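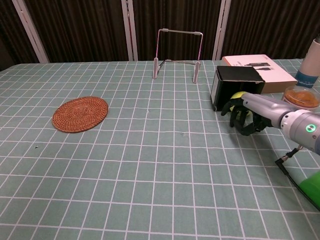
Satisfaction with the Mayor of Drodstead at the End of a First Term

Project report submitted for the Public Opinion module
Sipho Nel
May 30, 2025

1. Background

The office of directly elected mayor was created in Drodstead to replace the former system, under which the council chose its own leader. The first holder of the office, Councillor Wang, is now completing a four-year term and has said that she will stand again. Local coverage of the term has dealt mainly with the bus contract and the closure of the Gavdale swimming baths. This project set out to establish how residents rate the mayor's work, and whether their view of her is tied to their view of the office itself.

2. Method

A paper questionnaire was delivered to households in 3 wards: Gavdale, Fekusura and Town Centre. Streets were drawn by lot from the ward maps. Completed forms were returned by post or left at the public library during April. In all, 349 usable forms were received. A further 29 were set aside, either because the respondent lived outside the town or because the rating question had been left blank.

Respondents were asked to rate the mayor's performance on a five-point scale, to name the one decision they remembered best, and to say whether the town should keep an elected mayor. Age group and ward were recorded. Names were not.

3. Findings

Ratings were lowest in Gavdale, where the baths were named more often than any other decision. In Fekusura the new evening bus was the usual answer, and the ratings there were clearly better. Town Centre fell between the two, with a large share choosing the middle point of the scale.

Views of the office did not follow views of the mayor as closely as had been expected. Of all respondents, 79 wished to return to a council leader, and this group included several who had rated the mayor's work as good. Their written remarks referred to the cost of a separate mayoral election and to the loss of influence by ward councillors. A number of respondents who rated the mayor poorly still wished to keep the office, in most cases with the comment that a mayor can be voted out.

4. Limitations

Older residents returned more forms than younger ones, and no weighting was applied. The questionnaire did not ask how respondents had voted at the last election, so party loyalty could not be separated from opinion of the mayor's record. The ward of Gavdale was also being canvassed on a planning matter during the same weeks, which may have affected the remarks received there.

5. Further work

The same questions should be put again after the next mayoral election, with a voting question added. The blank questionnaire and the ward tables are held with the department office and may be consulted on request.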